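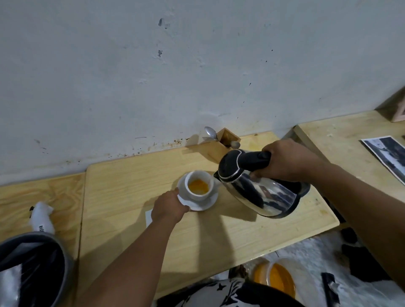 Lesezeit: 2 Min.

Inhalieren bei Kleinkind mit festsitzendem Husten, bringt das was?

Siham Benmoussa
Hallo zusammen, unsere Tochter ist jetzt 2 und hat seit letzter Woche einen richtig zähen Husten. Fieber hat sie keins mehr, sie trinkt gut und spielt auch wieder, aber nachts rasselt es ganz schön. Die Kinderärztin hat abgehört und meinte, die Lunge sei frei, wir sollen halt mit Kochsalz inhalieren. Jetzt haben wir von meiner Schwester so ein Gerät geerbt, einen Cuvon mit Maske — und die Kleine schreit, sobald ich den anmache. Bringt das überhaupt was, wenn sie dabei brüllt? Und wie lange macht ihr das so pro Sitzung?

Marisa Marino
Oh, das kenn ich! Bei uns ging es nur auf dem Schoß mit Bilderbuch. Beim Schreien kommt übrigens deutlich weniger unten an, hat uns die Apothekerin erklärt, also lieber kurz abbrechen und später nochmal probieren. Wir haben mit 5 Minuten angefangen, mehr war nicht drin. Manchmal hab ich die Maske auch erst dem Teddy aufgesetzt. Ach ja, und bitte kein Dampfbad mit heißem Wasser bei so Kleinen, da passieren ganz üble Verbrühungen. Schlauch und Maske würde ich bei einem geerbten Gerät neu kaufen, die gibt es einzeln.

Mogens Laxdal
Meiner hat das Ding gehasst, wir haben es dann gelassen und der Husten ging trotzdem weg. Viel trinken, Schlafzimmer lüften, fertig.

Gualtiero Dal Bello
Ich hänge mich mal dran: Achtet bitte auf die Atmung. Wenn sie sehr schnell atmet, die Haut zwischen den Rippen eingezogen wird, die Lippen bläulich werden oder sie nicht mehr trinken mag, dann sofort in die Klinik oder 112 rufen, auch wenn vorher alles frei war. Bei unserem Sohn wurde im September aus so einem Husten eine Lungenentzündung, und beim ersten Abhören war auch nichts zu hören. Kommt das Fieber wieder, würde ich noch am selben Tag in der Praxis anrufen. Gute Besserung der Kleinen!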